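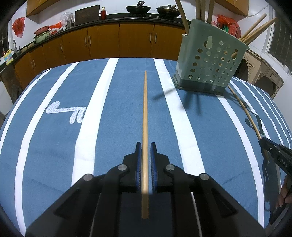
Section 4. Setting up the utensil holder and filling it with sticks

Read this section before you put anything in the holder. The leaflet that came in the box with the Billum holder says it "organizes any kitchen in seconds." It doesn't. It holds long, thin things upright if you load it properly, and it leans or spills if you don't.

These steps cover the pale green perforated holder used with long wooden sticks, whether you have chopsticks, skewers or a mixture. If you bought the Pearce holder with the inside divider, skip to Section 5.

4.1 Choosing the spot

1. Pick a flat table with room to lay the sticks out full length in front of the holder. A cloth is fine. Ours is a blue and white striped one, and the stripes are handy for lining things up, although I wouldn't buy a cloth for that.

2. Smooth out the creases where the holder will stand. You won't get all of them out. Get the ones under the corners.

3. Set the holder well back from the front of the table, toward one side. If your table has a rounded front edge, keep sticks off the curve. They roll.

Note: The leaflet recommends a non-slip mat sold separately under the Hustix name. I tried it for most of December and couldn't tell the difference from plain cloth.

4.2 Checking the holder

1. Turn the side with the round holes toward you. The holes are different sizes, and the leaflet calls this "graduated airflow." Maybe. They let you see whether there is anything stuck at the bottom, and that is enough for me.

2. Find the keyhole-shaped slot near the top. It looks like a hanging slot. Before you trust it with a full load on a wall hook, try it with an empty holder, then a half-full one. I keep mine on the table.

3. Run a finger around the inside of the holes. Trim any rough bits of plastic with nail scissors.

4.3 Loading the sticks

1. Lay the sticks on the cloth and sort them by length. Put aside any that are split or have rough ends.

2. Check for points. If one end tapers, decide now which way up it goes and keep every stick the same way.

CAUTION: Pointed ends up are easier to tell apart and much easier to jab yourself on. With children in the house, put the points down.

3. Pick up one stick at a time near the thick end, with the point facing away from you.

4. Stand the longest sticks along the back first. They should rise more or less straight.

5. Add the rest as a loose bundle. It will lean to one side whatever you do. Let it lean toward the side where there's nobody sitting.

6. Stop while you can still pull one out without its neighbors coming along. The maker's claim of 515 sticks must refer to some other holder. Start with 16 and add 8 at a time.

Note: A slightly curved stick will work its way out or refuse to stand. Leave it lying beside the holder and use it first, or throw it out. Soaking and straightening, as suggested on the Hornosis help page, took me an evening and gave me a damp curved stick.

4.4 After washing

1. Dry the sticks flat on a towel before they go back in. Holes or no holes, wood packed tight stays damp at the bottom.

2. Empty the holder every so often and wipe the base.

Text by Alfie Cheetham. Last changed 2023-11-05. Wall mounting is in Section 6.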